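Home Cottages Rates FAQ Contact
Search this site Go
3 min read

Catterall Cottage, Jallismont: Frequently Asked Questions

How many does the cottage sleep?
Four, in two bedrooms. The back room has twin beds that can be pushed together. We don't have a rollaway, but a travel cot can be left out for you if you ask when booking.

What is in the kitchen?
A full-size stove, fridge, kettle, toaster, and dishes for four. There is a tray for carrying meals out to the porch.
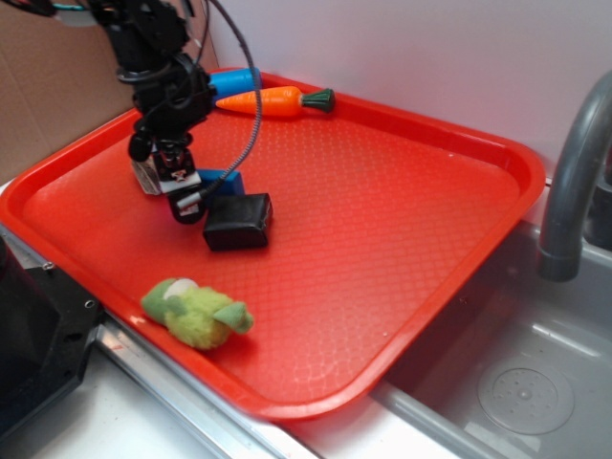
Red tray on the counter, next to the sink.

When can we arrive?
Check-in is from 4 p.m. The key safe is to the left of the porch door, and the code is emailed the day before. Check-out is 10 a.m.

How far is the lake?
The path to Stevava Beach starts across the road and is 16 minutes on foot. It is steep near the bottom and not suitable for strollers.
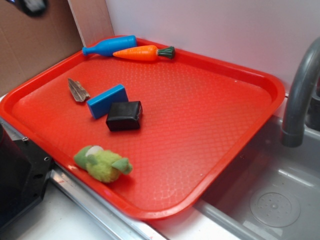 Vlasta Kollár wrote to us that the path was fine in runners but slippery after rain, and that she would take the road back up if carrying a cooler.

Are dogs allowed?
One dog is welcome, at $69 per stay. Please keep it off the beds and on a leash near the neighbour's sheep.

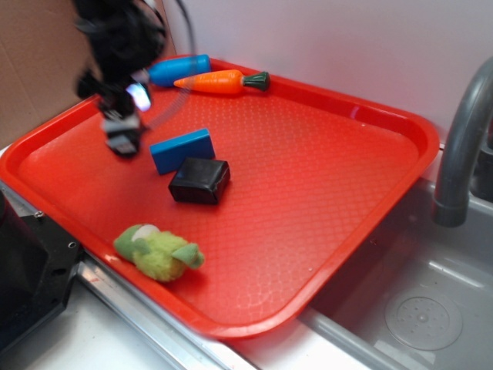 Can we cancel?
You can cancel up to 48 hours before arrival and get everything back except the booking fee. After that we keep the first night.

Is there Wi-Fi?
There is, and it is good enough for email and most video. Cell service is poor at the cottage and better at the top of the lane. If you need to make a long call, the Clukard general store has a bench outside with a strong signal,

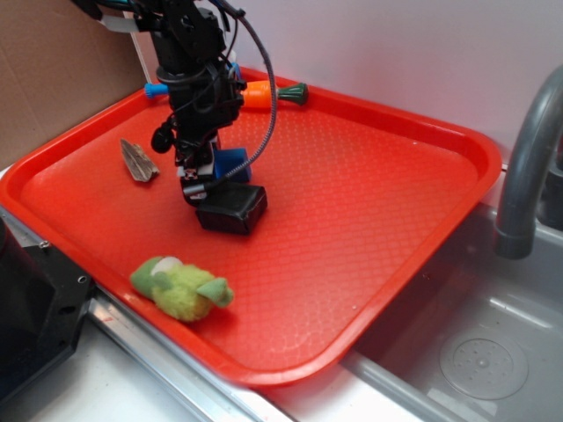

and it is open until 8 p.m. in summer and 6 p.m. from September on. The store also sells firewood, ice and propane.

Who do we call if something breaks?
Cyril Naylor, at the number on the fridge. For a power cut, check the breaker panel in the hall closet first.

Last updated 17 Aug 2026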